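Punthorpe Footpath Group
Minutes of the September meeting
Upstairs room at Nasr Bakery, 7 p.m.
Notes by me, typed up from my own handwriting, so please be kind

Getting started

We got going on time, more or less, once the extra chairs had come up the stairs. Hongmei Tan ran the meeting and I took notes. Apologies came in by text from the Clorkum Road contingent, who had a school concert and were sorry to miss the cinnamon rolls (you should be, they were enormous).

The August minutes were read and agreed with one fix. I had written that the stile at Hollo Bottom was "mended." It was "looked at." I've changed it on the website and I'll try to remember that those are different things.

Money and members

We have $3,902 in the account after paying for the new loppers and the insurance. Last year's insurance was cheaper and there was some grumbling, but the quote from the other company left out chainsaw work, and we do have that big ash down on the lower path to deal with. We agreed to stay put and look again next fall.

Membership is at 71. Dues reminders are going out by email at the end of the month, and anybody who still pays by check should please, please put their own name on the memo line. I spent most of a morning trying to match one to a person and I still think I got it wrong.

Clearing work on the Hollo loop

I went out with the mowing crew for this one, so the report was mine. We cut back the whole stretch from the Clorkum Road gate to the footbridge, and it looks so much better! The brambles had come right across on the uphill side and you could hardly get a dog through, never mind a person. We didn't reach the section past the bridge before it got dark. I had thought we would finish easily and I was wrong, so I owe the crew a coffee each.
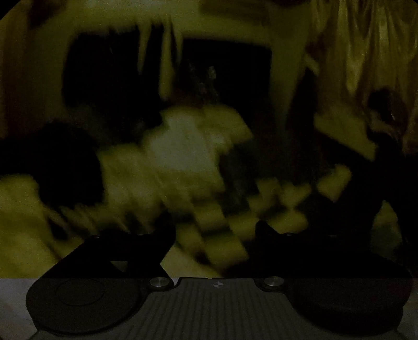
The part past the bridge will need another evening, probably an early start this time. It's mostly nettles, plus one hawthorn that leans in at eye height. Please wear long sleeves. I know it's still warm, but I came home looking like I'd fought a cat.

Somebody asked whether we should be cutting the right-hand bank at all while the late asters are out, and we talked about that for quite a while. The feeling in the room was to leave a strip along the top and just do the path edge. I'm happy with that. It's less work, for one thing, and the bank looked lovely last fall when we forgot to do it.

The footbridge

Two of the boards have gone soft at the north end. You can push a key into them. Hongmei has written to the county twice and got an automatic reply both times, so she's going to call and keep calling until she gets a human being. In the meantime we agreed to put a strip of chicken wire and a small notice on that end. I offered to do the notice. It'll say the boards are worn and to keep left, with nothing cute on it, as I was firmly told after last year's duck incident.

We also discussed whether we're allowed to replace the boards ourselves. Opinion was split. I think we'd be fine, Hongmei thinks we'd be taking on the whole bridge forever if we touch it, and she's probably right. Left until she's spoken to the county.
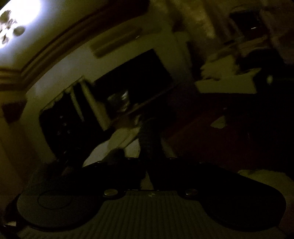
Trail markers

This took up the most time, and tempers stayed pretty good considering! The old yellow arrows have faded to nothing between the mill and the top field, and we've had three separate emails from people who ended up in the Clorkum farmyard. The farmer has been a good sport about it, but we can't keep sending him strangers.

The first question was color. Half the room wanted yellow again and the other half wanted green, and I pointed out that green on a mossy post in November might as well be invisible. We'd also like something a color-blind walker can pick out. I'm for plain black and white, and I said so at some length (sorry). A small circle split into black and white quarters, like the one in the photo just before this section's second half, with a silvery screw head on either side of it, stays easy to read even when it's tiny and everything next to it is dark. We could copy that layout pretty much as is, one screw left and one right, so the disc can't spin around and point people into the farmyard again.
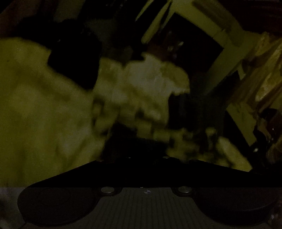
Cost came up next, and we don't have proper prices yet. The sign shop in Punthorpe can cut aluminum discs, and there's a cheaper plastic that I don't trust in the frost. I'm getting quotes for both. Size was the other sticking point, with some people wanting a disc as big as a saucer, and I'd be happy with much smaller: the quartered marker in the photo is little and has black all around it, and I can still pick it out right away. We'll paint a few samples in different sizes, tack them to the mill posts, and walk past them at dusk before anybody votes.

Any other business

The lost thermos is green, dented, and still at the bakery counter. 

The fall walk will go around the Hollo loop in the usual direction, with soup afterward if we can get the room. Bring your own mug.

We finished with a thank-you to the bakery for the rolls and for letting us run over. Next meeting is in October, same room, same time.

Things to do

Hongmei: call the county about the bridge boards.
Me: bridge notice, disc quotes, sample markers, coffee for the mowing crew.
Everybody: dues, with your name on the check.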